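Search Greddale Search this site Go

Demonstration gathering (robot learning)

Demonstration gathering is the patient business of collecting worked examples for a robot that learns by copying. A person guides the robot through a job, a computer keeps a record of everything the robot sensed and every move it was told to make, and the finished record becomes one example, usually called an episode. A learning system later studies a great pile of these episodes and tries to work out what it should do when it meets something similar on its own.

The work may be done with real machines or inside a simulator, a program that draws a make-believe room and works out how things in it would move and bump. Simulated rooms are popular with smaller groups – a knocked-over shelf costs nothing to put back – and they let the same job be tried in a great many different homes. The rooms in the Fodgate collection, for instance, are furnished with sliding panels, glazed doors, cabinets and wide windows, so that the learner does not grow too fond of any single background.
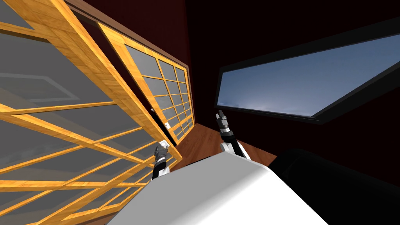 An episode normally holds several streams kept in step with one another: the pictures from each camera, the position of every joint, how far the fingers are open, and a short written instruction in plain words. Keeping these in step matters a good deal. If the pictures lag behind the arm, even by a little, the learner comes to believe that things move before they are touched, and it will carry that odd belief into everything it does afterward.

Operators and their habits

The person doing the guiding is called the operator. Some operators wear a headset and hold a controller in each hand, while others use a small copy of the arm that the bigger one follows. New operators at Ruawai practice for 5 days before any of their episodes are kept, and most of that time goes into learning to move slowly and evenly, with fewer of those little pauses that people make when they are thinking (and which a learner will copy quite faithfully!).

Views from near the fingers are especially prized in this kind of work. A camera set high up gives a good sense of the room, but it can lose sight of a small object just as the fingers reach it, and those last moments are often the ones the learner most needs to see.

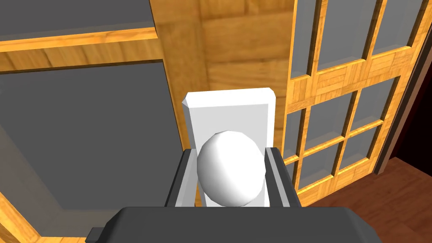 Sorting and keeping

Once gathered, episodes are checked, and a fair number are set aside. The Perkeo guidelines, which many hobby groups have borrowed from, give 7 grounds for rejecting one, among them missing pictures, a wrong instruction, and an arm that passes through a wall. Failed attempts are a matter of friendly disagreement. Some groups throw them out, and others keep them with a label, feeling that a learner ought to see how a slip is put right.

The first Fodgate release held almost 2000 episodes. A fuller set followed in October, with 24 kinds of household task.

Last edited 24th February

Share 7 Comments 5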